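Stadinari to Open 59-Room Hotel in Pallow

Print | E-mail

Stadinari, the small hotel group, will open a 59-room property in the old harbor district of Pallow in December. The Hotel Benítez takes over a former shipping office and will be the group's first address on the coast. Rooms are spread over three floors, and most face either the water or a planted inner courtyard.

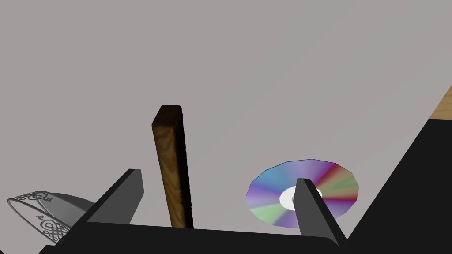

Renata Retamal, who ran the group's mountain lodge before moving to Pallow, has been named general manager. She said the interiors were kept quiet on purpose, with few patterns and no carpet in the bedrooms. The palette starts with a smooth, plain light gray, the same sort of tone as the flat surface shown here, and adds dark green and brass in the public rooms. Two suites on the top floor have private terraces and outdoor tubs.

The hotel will also have a heated lap pool, a small spa with 3 treatment rooms, and a library bar that opens to non-guests at 5 p.m. Parking is limited – guests arriving by car are asked to reserve a space when they book.
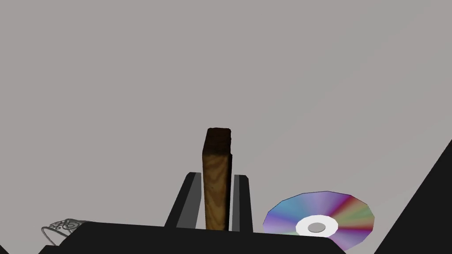

Dining at Kotia

The ground-floor restaurant, Kotia, will serve grilled fish, flatbreads and vegetables from farms inland of the town. Breakfast is included in all room rates. Dinner will be open to the public, with a short tasting menu offered at the counter and a longer list of shared plates in the dining room.

Opening rates start at 300 a night for a courtyard double – harbor rooms and suites cost more. Reservations are being taken by phone and through the group's website.

Print | E-mail

Recent items
Pallow ferry adds late sailing for winter
Mountain lodge reopens after roof repairs
Where to eat near the harbor market
Spa weekends for under 300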